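The Last Cup on the Bench

Satish Pathak keeps his grinder in the laundry. It is the only room in the house with a door heavy enough to let his family sleep through it, and he starts at 5 am. By the time the kettle has boiled he has weighed out the beans, rinsed the filter and put the radio on low.

He has been buying coffee from Wurnance, a small roaster in Dustden, since it opened. Back then the town had one cafe and a bakery that sold instant. It now has five places with an espresso machine, and on a winter morning there is a queue outside most of them.

Takeaway is the bulk of the trade. Shakuntala Kandpal, who owns Wurnance, says 81 per cent of her cups go out the door.

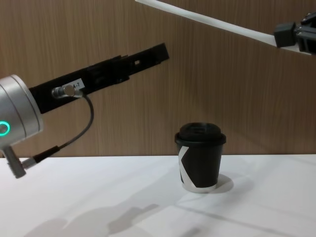
Kandpal would like more people to sit down, partly for the company and partly for the coffee. A flat white changes a lot in the first few minutes. Under a lid you get very little of the smell, and smell does a good share of the work.

She roasts twice a week in a shed behind the shop, in batches of up to 14 kilos. Her house blend is called Mishra, after the street she grew up on, and it has barely changed. The single origins come and go. In May she had a washed coffee, sold under the name Drekine, that tasted of stewed plums and was gone before the school holidays.

Her customers argue about milk more than anything. Oat has overtaken soy, and a few of the older farmers have gone over to it without making any fuss. Full cream is still the favourite. She has stopped stocking flavoured syrups apart from vanilla, and she hears about it whenever the netball crowd comes through.

Prices are the harder conversation. Green beans cost more than they used to, and so do rent, power and wages. Kandpal put her prices up 3 times before she felt the books were right. A couple of regulars left and one of them came back.

Pathak took the other road and learnt to make it at home. He reckons the first month was undrinkable. He had the grind too fine and the water too hot, and he kept changing both at once, so he never knew which one had helped. 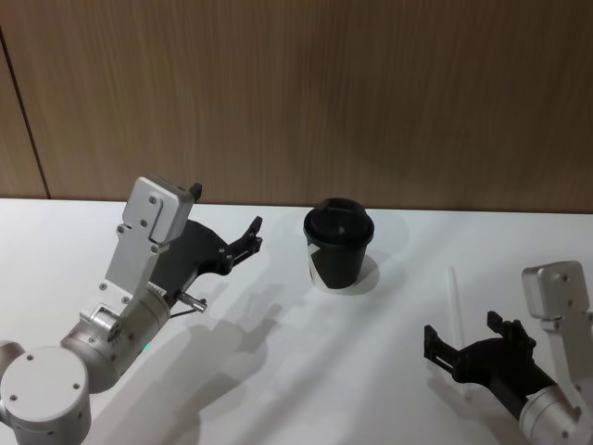

Starting at home

Buy the grinder first and spend most of your money on it. A plastic dripper and a packet of papers will do for the rest. Ask the roaster for a small bag, check the roast date, and keep it in the cupboard with the top folded down. Change one thing at a time and write it on the bag.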